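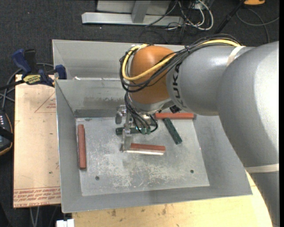 The KUKA arm over the block bin at Weidemann's workshop in Kalurura.

Filed under: Factory Floor > Robots > Interviews

2018-09-11

The claim on the Weidemann stand in January was that anyone could teach a robot in an afternoon. I asked the engineer who runs the company's teaching trials whether she would say the same thing.

"I wouldn't," she said. "Marketing didn't ask me. You can show it something in an afternoon. Whether it has learned anything is a different conversation."

Her job is to show the arm how to pick blocks out of a metal bin. The blocks are red and green, longer than they are wide, and they end up at all angles. There are two ways of doing the showing. In one, a person takes hold of the arm near the wrist and pushes it through the job while the software, a package called Arby, records where it goes. In the other the person stands back and drives it with a Fukano hand controller.

I had assumed the first would be better, as it's the one in all the videos. She pulled a face.

"It's a big arm. Even with the motors helping, you're leaning on it. People get tired, and then the demonstrations get tired too. You see it in the recordings, the path sags towards the end of a session. And your own body is in the way. You're stood where you can't see the block."

So remote control wins? "It's cleaner. It's also slower, and you can't feel anything. When the finger touches the bottom of the bin you find out from the noise."

The floor of the bin is covered in pale scratches, so I asked how many of those were lessons. She laughed and declined to guess.

She was happier to talk about the recordings. The current batch holds 311, out of a planned 400, and she said the gap had less to do with time than with throwing bad ones away. What makes a bad one? "Hesitating. You go down, you change your mind, you come up and go down again. A person watching knows you changed your mind. The robot thinks that's how it's done."

That seemed to me a fairly serious problem for a product sold on the idea that the customer will do the teaching. She didn't argue. Of the 16 people who have driven the arm so far, she would use the recordings of 6 without checking them first. The others aren't clumsy, she said. They just do the job differently every time, and a few show off.

I asked what happens when the blocks lie in a way that no one has shown it. A block against the side wall, say, where the gripper has little room.

"Sometimes it copes. Sometimes it goes confidently to where a block would have been." She let that sit for a bit. "We do have walls in the demonstrations. Corners, less so. Corners are horrible with the controller and everyone avoids them, me included."

Would an old-fashioned written program, with a camera to find each block, do the same work? For blocks, yes, and probably faster, she said. The case for showing rests on the jobs that are hard to write down, such as soft things and tangled things. I asked to see one of those. There wasn't one set up.

"Ask me next year," she said, and then, as I was putting my notebook away, "and ask who did the demonstrations."

We use cookies to remember your settings and to see which articles are read. By carrying on, you agree to this. Manage cookies | Accept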